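Bench notes, March - Haltesthorpe, bay 2

Finger comparison, day two. Old wide fingers (De Luca) vs the narrow parallel plates from Plusier. Same arm, same wrist camera, same job: open Dell workstation on its side, go in over the board, line up on the long blue slot, come back out. No pulling of cards yet. Only approach and hover.

Started 7:40. Controller came up with yesterday's tool offset still loaded, so first two approaches were garbage and I threw them away. Whoever swaps fingers PLEASE reload the tool file. There's a laminated card on the controller door and I walked past it too, so not pointing at anyone.

Settings for all runs today:
speed cap 200 mm/s in free air, 13 mm/s below the case lip
grip force off, fingers parked
exposure fixed, gain auto
light: overhead only, side lamp off

Aldo Fiore wanted gain fixed as well. Tried it, the shadowed side of the board went to mud and the slot finder lost the far end of the blue slot twice. Back to auto. Will argue about it at lunch.

De Luca set first, 11 approaches. Fine on position, but the tips are fat and hide the last bit of the slot just when you want to see it. The slot finder keeps a guess going from the last good view and the guess drifts. Worst one ended up a full card position over. Caught it, hit pause, nothing touched.

Also they flex. Not much. Push the tip sideways with a thumb and you can feel it come back late. I don't like that over a bare socket.

Swapped to the narrow plates 9:15. Two screws a side, much nicer than the four on the old set, and the dowel pins go in without a mallet. Redid the tool file, ran the touch-off on the pin, and it agreed with itself three times out of three. Good enough.

Wrist cam, narrow plates over the board:
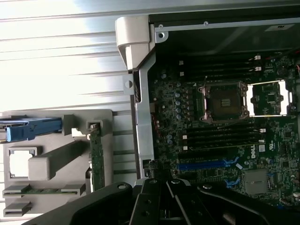
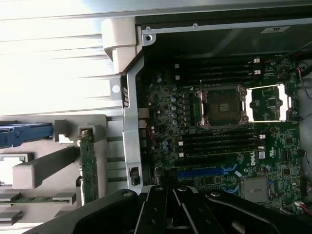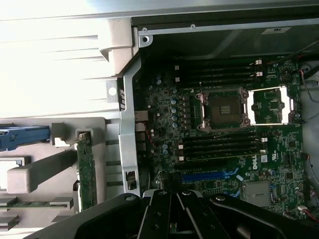
Slot finder likes the blue. It would, it was tuned on blue. The black slots next door are a different story, low contrast against dark green and it tends to merge two of them into one fat one. Need a second pass keyed off the light-blue latches at the slot ends, they show up well even when the black plastic doesn't. Note to self: the memory banks have latches too, white ones, so limit the search window to below the lower bank or it'll go wandering.

Tried reading the DELL logo as a rotation check. Works suprisingly well. Big white print, high contrast, one of it. Gives the board angle before the socket search even starts and cuts the hunting at the start of each approach. Has to be visible though, so the pose needs to keep the fingers off it. Put a keep-clear zone in the planner for that. It's crude, a rectangle, will do for now.

Bright corner, upper left, is the problem child. Overhead light bounces off the ribbed case part and that corner burns out. Auto gain then pulls everything down and the capacitor side goes dim. Options:
- move the light (Aldo says no, the other bench needs it)
- matte tape on the ribs (cheap, ugly)
- mask that corner out of the metering, if the camera lets us

Went digging in the camera manual, metering regions are supported, but only over the config port and the config port is the one with the bent pin. Ordered a cable. Tape in the meantime. Tape roll is missing from the drawer again.

Narrow plates, 11 approaches, same as the others for a fair count. Nothing ended in the wrong slot. The view down the gap between the plates is better than I hoped, you can see what you are heading for nearly all the way. Stiffer too. Thumb test, no lag that I can feel.

Bad points, writing them down before I get too fond of them:
- tip pads are small, no idea yet how they hold a card edge under load
- the screw heads on the face stick out a bit, could catch a cable. Red and black bundle by the far edge worries me most. Want countersunk.
- side arms of the gripper body are as wide as ever, so whatever fingers we fit, we still lose both lower corners of the picture. That's the body, not the fingers. Preder has a slimmer body on paper, asked for a drawing.

Controller: one protective stop at 10:50, no contact, joint 5 complained about torque going round the hinge side of the case. Third time this week at that spot. Path goes too near the joint limit there I think. Moved the via point outward and re-ran, no complaint. Leaving the new via point in, old one is comented out in the path file.

Wrist cable is rubbing on the flange again. Added a wrap. The vendor rates that cable at 3000 bends and we must be getting close, somebody should look up when it was fitted.

For tomorrow:
narrow plates stay on, don't swap
dummy card in and out of the blue slot, force limit low, hand on the stop button
socket lever last, and only after I've seen the card pull go clean
tape on ribs
ask Aldo where the torque driver went, I tightened the second side by feel and want it redone before anything loads up

Stopped 11:30, arm parked, power left on so the offsets stay put. Don't cycle it.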